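Can a Machine Put the Dishes Away Yet?

By Nadiia Horobets

Clearing a table takes most adults a few minutes. At Bokell, a small automation firm, the same job is broken into single moves and run 500 times in simulation before any hardware is switched on.

The test list is plain. Put the banana in the bowl. Put a mug on a plate. Move a can into a basket. Close the drawer. Elias Jaber, who runs the tests, scores each move as done or failed, with no partial credit.

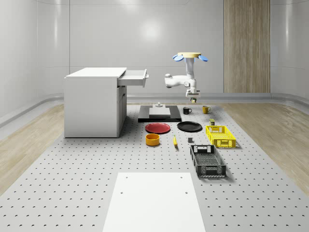
Single moves are no longer the hard part. Chains are. Of the 19 chores on the current list, the arm completes 2 from start to finish at a rate Jaber would accept in a customer's kitchen. A grip that is slightly off in the first step becomes a dropped mug in the third.

Shop floors are more forgiving. Rostyslav Karpenko, a line engineer at Plevside, has had arms sorting parts into bins since September. "The bins are bolted down and the parts come in one at a time," he said. "A kitchen counter gives you neither."

Simulation has its own limits. Friction is estimated, and soft items such as sponges and towels are left out of the Bokell list entirely. Jaber plans to add a dishcloth next. He expects the scores to fall.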